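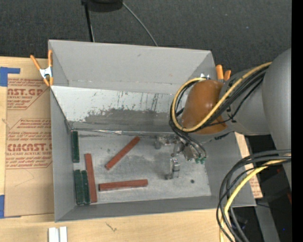 When I moved to Murnham, I brought a kitchen scale, two pans and a habit which my neighbors found strange. I repair things before I ask what a new one costs. In the town where I grew up this was normal and did not have a name. Here it is treated as a hobby, or as a sign that I have money problems.

I want to argue that we have become too sensitive to wear. I do not mean damage. A chair with a broken leg is damaged, and somebody can fall. But a chair whose paint is gone from the arms is only worn, and it holds a person the same as before. We use one word, "old," for both chairs, and we carry both to the curb.

Last July I spent an afternoon at the town recycling yard with a notebook, to see what people leave there. I wrote down 83 household objects. I could find a real fault in 7 of them. Maybe I missed some faults, because I could not plug anything in, and I am not a technician. Still, the rest had scratches, stains, a faded side where the sun comes in. There was a toaster made by Miltent, the same model I use every morning, with a mark on the lid. Mine has a worse one.

My friends give me two answers to this. The first is that new things are cheap, so why suffer? I understand it. When a new lamp costs less than lunch, an hour of sanding and painting looks foolish. But the price on the shelf is not the whole price. Somebody must also drive the old lamp away, and the town pays for this, and we are the town. Our yard now charges for large items, and the same friends complain about the fee.

The second answer is more serious. They say a worn home makes a person feel poor. I cannot laugh at this, for I have felt it. For two years I had guests only in the evening, so that they would not see the kitchen floor in daylight. Then I rented a room for one month from a family on Pongsiri Street, and their table was so marked by knives and hot pots that you could not say what color it was at first. They served wonderful soup on it and did not put a cloth over it. I think I learned more from this table than from any article about saving.

What can be done? I do not believe in telling people to be ashamed. Shame is what makes them throw things out in the first place. I would like shops to show us used samples next to the new ones – a bag after five years, a pan after ten. A small furniture shop on Fulum Road does this already with one bench, and people sit on the old one while they wait. I would also like landlords to stop taking money from a deposit for marks that come from ordinary living. A floor is for walking.

There are limits, of course. A torn cable must go, and so must a helmet that had a fall. I also do not ask anybody to love a stain. It is enough to look at it, ask if the thing still does its work, and put it back in its place.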